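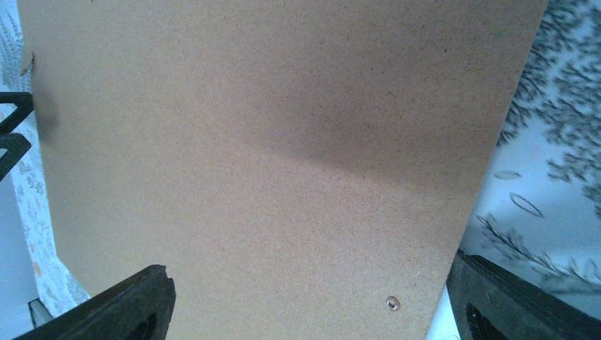

The Wall Above the Couch

My sister-in-law moved to Dranddale in March, and for 8 months the only thing on her living room wall was the thermostat. She owns plenty of art. It lives in the hall closet, leaning against the vacuum, waiting for her to become the kind of person who owns a level.

I'm in no position to laugh. I once paid $125 to have a poster framed that had cost me five dollars at a street fair in Prarkbridge. The clerk asked if I wanted museum glass. I heard myself say yes, in a voice I normally save for wine lists.
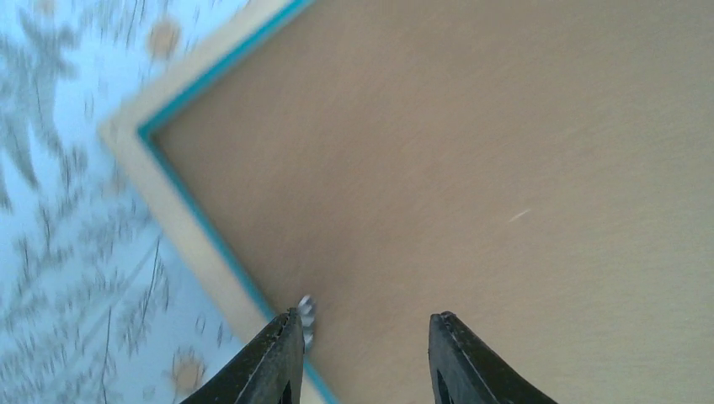

The poster is of a lighthouse. I don't care about lighthouses and never have. But once you've spent that kind of money, you become a lighthouse person, and relatives notice. I now own a lighthouse mug, two lighthouse calendars and a lighthouse that is also a lamp.

Hanging the thing was its own adventure. Every article on the subject gives a correct height for the center of a picture, and no two articles agree. My husband went by his own eye level, and he is tall. Guests admired the lighthouse the way you admire a ceiling.

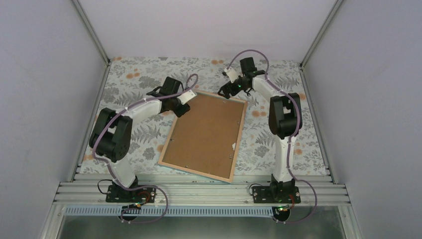

Most of us judge a picture by its front, and the front is all anyone will ever compliment. Spend an evening trying to hang one, though, and you get to know the other side pretty well. Turn a frame face-down and what you have is a plain sheet of brown hardboard with a thin border of light wood, as glamorous as the underside of a drawer. Mine spent most of a December on our dining table that way while we argued about nails. We ate around it.

The shop in Villent where I bought my second frame (yes, I went back for more) has a whole wall of corner samples. You're supposed to hold them up against your art and have feelings.
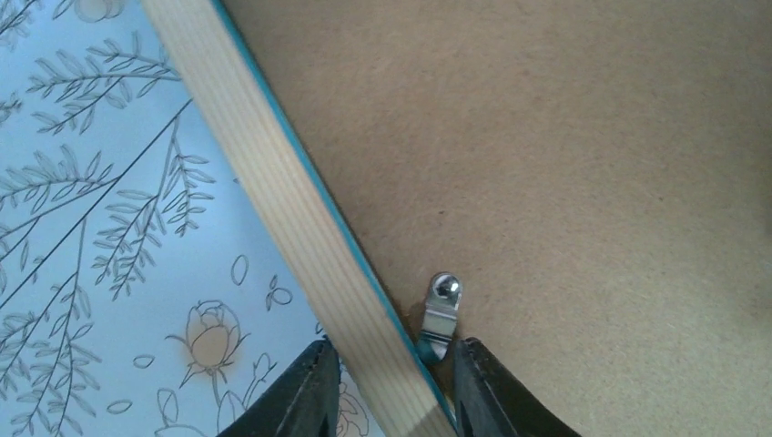

I have strong opinions about moldings now, which is a sad thing to learn about yourself at a dinner party. Gold makes everything look inherited. Black makes everything look like it was taken in Paris. Left to myself I'll pick blond pine every time, with the fine straight grain running down its length and no curlicues to dust. It asks very little of the picture, and my pictures are grateful.

My sister-in-law finally hung something last month, a map of a lake she has never visited. It's a little crooked. I've been over there twice since, and both times I waited until she went to the kitchen and fixed it.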